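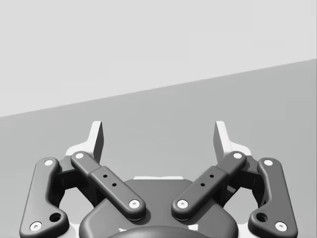
Wrist camera only vs. wrist + overhead, sim results
Posted by hadgu_dev, March 18, 2020
6 replies · 2 shares

We trained the same grasp policy twice in the Wenari simulator, 40 demos per object. Wrist view alone: 48 percent success on held-out objects. With the overhead view added: 23 percent. Same network size, same number of updates. I expected the second view to help.

pinjoint
Is the wrist render still gray with no textures? A plain floor and wall give the network little to overfit to. If the overhead view is textured, you changed two things.

hadgu_dev
Overhead is textured, yes. Wrist is flat gray. Fair point.

lowtorque
I don't think texture explains a gap that size. In the wrist view the fingers stay at fixed image positions apart from opening and closing, so the target offset can be read directly. Overhead needs the camera-to-base transform, and 40 demos is thin for learning that.

pinjoint
The policy can ignore the overhead input if it carries nothing useful. Dropping to 23 means it is using it, and badly. That is overfitting to me.

Fivari_lab
We saw the same ordering in September on the Hetwood set, with both views untextured. The gap was smaller but still there. Once we had over 40 demos per object it started to close – so I side with lowtorque on data, partly.

lowtorque
How many seeds in the original post?

hadgu_dev
2 per condition. I'll rerun with the overhead textures off and more seeds before arguing further. Config is unchanged otherwise.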